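Call for Participants: Hand-Held Gripper Comparison Study
Prarby Center for Applied Manipulation, Malthorpe site

Posted 05/08/2020

The Prarby Center for Applied Manipulation invites applications from adults who wish to take part in a paid study of hand-held grippers. The study compares two jaw designs, known within the Center as Mallet and Fakedgate, in ordinary household tasks. No technical background is required. Applications are accepted until all 32 places have been filled.

Background

The Center develops methods for teaching robot arms by recording how people do everyday work. A participant holds one gripper in each hand and completes a task with the grippers in place of the fingers. The recorded movements are later replayed on a pair of robot arms fitted with the same jaws.

The quality of these recordings depends a great deal on the gripper itself. A jaw that closes well on a mug may slip on a paperback, and a handle that is comfortable for five minutes may tire the wrist over an hour. Earlier trials at the Center were carried out by staff, who already knew how the devices behave. The present study asks how the two designs perform for people who have never used them.

What participants will do

Each participant attends two sessions at the Malthorpe site. One session uses the Mallet jaws and the other uses the Fakedgate jaws, in an order assigned by the study team. The tasks are the same in both sessions and include:

- Placing and removing boxes, books and small decorative items on shelves of different heights
- Folding and stacking cloth items
- Opening and closing cabinet doors by the knob
- Moving light objects from one hand to the other
- Clearing and resetting a countertop

Shelf tasks call for both hands to work at different heights, with one gripper raised to an upper shelf and the other kept close to the counter. Cube-shaped markers printed with black square patterns are fixed to the grippers and allow the position of each hand to be tracked. Participants are asked to keep the marker faces uncovered wherever the task permits.
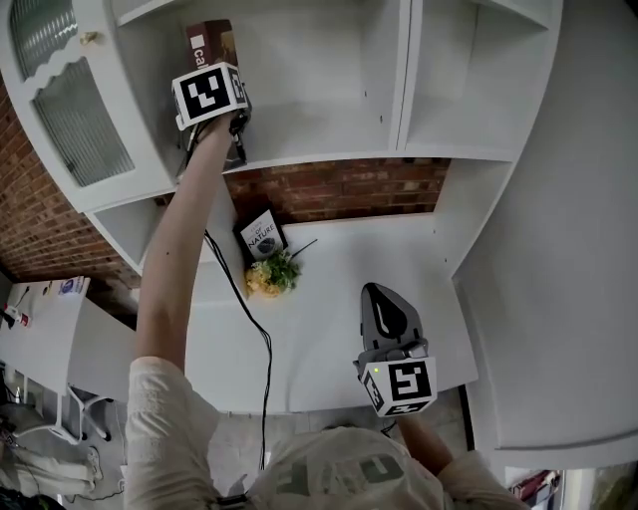
Sessions and payment

Each session lasts half a day, including training and rest periods. Training takes 40 minutes and covers the grip, the marker cubes, cable handling and the start and stop signals. Recorded work is divided into short blocks, and participants may ask for a break between any two blocks.

Participants who complete both sessions receive a payment of 300 dollars. Those who withdraw after the first session are paid for that session in full. Parking at the site is free of charge, and public transit fares are refunded on presentation of a receipt.

Who may apply

Applicants must:

- Be 18 years of age or older
- Be able to stand and reach above shoulder height for short periods
- Have full use of both hands
- Be able to follow spoken and written instructions in English
- Be available for two sessions on separate days

The Center welcomes both left-handed and right-handed applicants, and is particularly interested in hearing from people with small hands. Both handles are adjustable, but the smaller settings have had very little use.

Persons who have worked with hand-held grippers in the past year, at this Center or elsewhere, are not eligible. Applicants who took part in the controller study held in February may apply, as that study used a different device.

Clothing and personal items

Comfortable clothing with fitted or close sleeves is recommended. Wide cuffs can catch on the gripper cable where it runs along the forearm. Rings, bracelets and watches must be removed before recording begins. Lockers are provided.

Health and safety

The robot arms are not powered during participant sessions. The grippers close under hand pressure alone and have soft pads on the contact surfaces. A member of the study team is present at all times and will stop the session on request. Surfaces and grippers are cleaned before each participant arrives, and only one participant is scheduled in a work area at a time.

Applicants with a current injury to the hand, wrist, elbow or shoulder are asked to wait until they have recovered before applying.

Use of recordings

The Center records video from head height, gripper movement and jaw opening. Recordings may show a participant's arms, hands and clothing. They are stored under a participant number and used for research on grippers and robot learning. Participants sign a consent form before the first session and may withdraw their recordings within 68 days of the second session without giving a reason - payment is not affected.

After each session, participants complete a short written questionnaire on comfort, grip and effort. A summary of the findings will be sent to all participants who request one.

How to apply

Application forms are available at the reception desk of the Malthorpe site and through the participant page of the Center's website. Please state your dominant hand, your glove size if known, and the times at which you are available. Applicants selected for the study will be contacted by phone to arrange both sessions. Those not selected may ask to be placed on the list for later studies.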